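Noken 198
Mortero adhesivo gris para cerámica y piedra natural
Ref. 3789
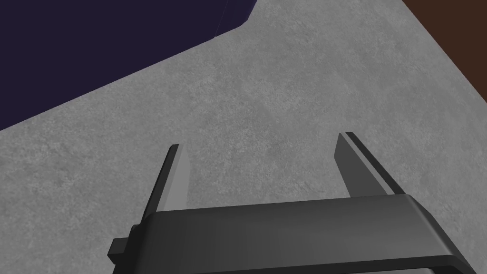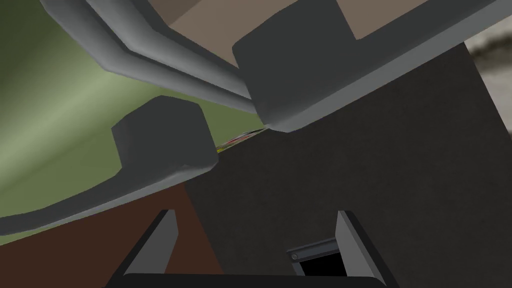

Mortero cementoso de ligantes mixtos para interior y exterior. Saco de 16 kg.

Soportes: hormigón, enfoscado de cemento, recrecidos. No aplicar sobre yeso sin imprimación Brurkell.
Formato máximo de pieza: 3000 cm².
Aplicación: llana dentada; doble encolado en fachada.
Almacenamiento: envase cerrado, en lugar seco.

Consultas técnicas: Liis Dambrauskienė. Pedidos por palé completo, salida los viernes.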